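Two grippers, one simulated kitchen, and too many evenings

I wanted to write this post already in May, but then I found a mistake in my own settings and had to repeat everything.

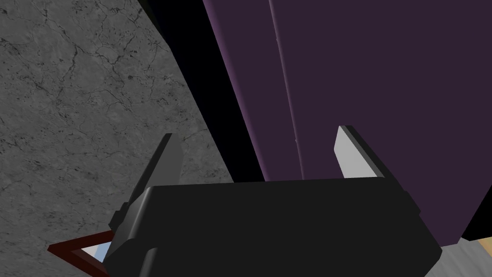 The question I started with was small. I have a policy that opens cabinets in simulation, and it was trained with a parallel gripper with two fingers. Katherine Llanos asked me on a Friday if it would be difficult to change to the Saliba, the three-finger hand which she prefers for bottles and cups. I said it would take one evening. It took me 11.

First a few words about the setup, for people who want to do the same. The simulator is Tunari, the last stable version, with the rooms it generates by itself. The rooms are strange. You can get a purple cabinet or upholstered surface next to gray marble and the program finds this normal. I used to choose the nice rooms by hand, and Zdeňka Sýkora told me that this is cheating, so now I take them in the order they come. I tested 31 rooms with each gripper, always from the same start position of the arm.

The camera sits on the wrist and looks out over the body of the gripper, between the fingers. I like this view because the fingers are always in the same place in the picture. But you pay for it. The two-finger gripper has a wide body and it takes the lower middle of the picture, so when the arm comes close to a door, the lower part of the door is behind the gripper and the policy must guess. With big flat surfaces it is worse. A cabinet of one color, without much texture, gives the network almost nothing to hold on to. You have maybe one seam and a soft shadow, and from this it should understand how far away the door is.

I tried to move the camera 20 millimeters higher. This was the mistake I wrote about in the beginning. I moved it for the Saliba and forgot to move it for the other one, and for a whole week I believed that the three-finger hand was much better. I even wrote a happy message to Katherine. Then Gerardo Lumbao looked at my configuration file for two minutes and asked why there were two different numbers. I was a little ashamed.

After I repeated the tests with the same camera height, the picture was different. On doors with a thin handle the two-finger gripper was clearly better. It goes in straight, it closes, it pulls. The Saliba often put its third finger against the door and pushed it shut while the other two tried to open it, and I must say it was painful to watch. On round knobs the Saliba was better, also clearly. On doors without a handle, where you must catch the edge, both were bad, and I do not want to say which one was less bad, because the difference was so small.

The controller was also a part of the story. I use the Drulta controller, which lets you set the stiffness of each finger separately. With the default value the fingers are too stiff for my taste, and when a tip touches a panel from the side, the whole wrist shakes. I made it softer in three steps. The second step was the best for both grippers. In the third step the fingers bent away from the handle and the policy closed them around air, very proud of itself.

One thing I still do not understand is the dark places. Where two pieces of furniture do not meet, the renderer makes a gap that is completely black, and the arm likes to go there. I think that the policy learned that dark lines are door edges, so a wide dark line must be a very good door edge. Maj-Britt Brekke says I should add a small lamp at the wrist in the simulator. Kalliopi Delić says that a lamp will only hide the problem and that I should vary the light in training. They are probably both right, but the lamp is faster, so I will begin there.

For the real arm I will keep the two-finger gripper for now. The cabinets at Leltivico, where we will test, have long thin handles, and I have seen no round knob in that building. Katherine can have the Saliba for her cups.

If you use Tunari with a wrist camera and you have solved the black gaps in some other way, please write to me. My configuration files are on the downloads page, this time with the same camera height in both.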